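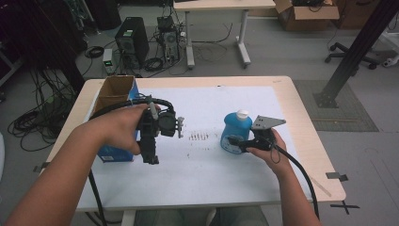
I love a paper-covered table more than almost any other piece of workshop equipment, and at Zirkgate we cover one for nearly every session we run. One big white sheet over the top, a small black clip at the left edge and another at the right, and you have a surface people can get started on without worrying! A few dark brown marks in the middle show up clearly on white paper, so you know exactly which patch to work around or when to change the sheet. The questions below are the ones we get most from people setting up at home or in a classroom.

What kind of paper do you use?
Plain white, off a roll. Ours is 50 meters long and lives under the stairs. Brown wrapping paper works too, but small stains get lost on it and I like to see mine.

Tape or clips?
Clips, every time. Tape pulls at the tabletop and leaves gummy strips on the edge. With clips you can swap the sheet in under a minute. Open them all the way before you slide them off - if you drag them, the paper rips.

My sheet keeps bubbling up in the middle. Help!
Clip one end first, smooth the paper toward the other end with your forearm, then clip that end while you hold it tight. Paper fresh off the roll likes to curl, so put the curl face down. Lợi Mai leaves hers flat under a couple of heavy books overnight and it behaves beautifully.

How often do you change it?
When I stop wanting to put my sleeves on it. Drawing sheets can last a week. Glue or paint sheets usually get one session.

Can I use both sides?
Yes, if nothing has soaked through. We got 2 sessions out of most sheets last year.

Where should bottles and boxes go?
I keep boxes at one end and bottles with their caps on. Please cap them! Stellan Wikström once lost a whole afternoon's sketches to a tipped bottle, and he still brings it up.

Does the paper protect the table from water?
Only from drips. For anything wetter, put an old shower curtain underneath and clip through both layers.

What happens to the used paper?
Clean parts get cut up for notes and the rest gets thrown out. Zulema Retamal saves the best-looking pieces for wrapping gifts, so if you come by in December, check the basket by the door and help yourself.

Last updated Nov 25, 2021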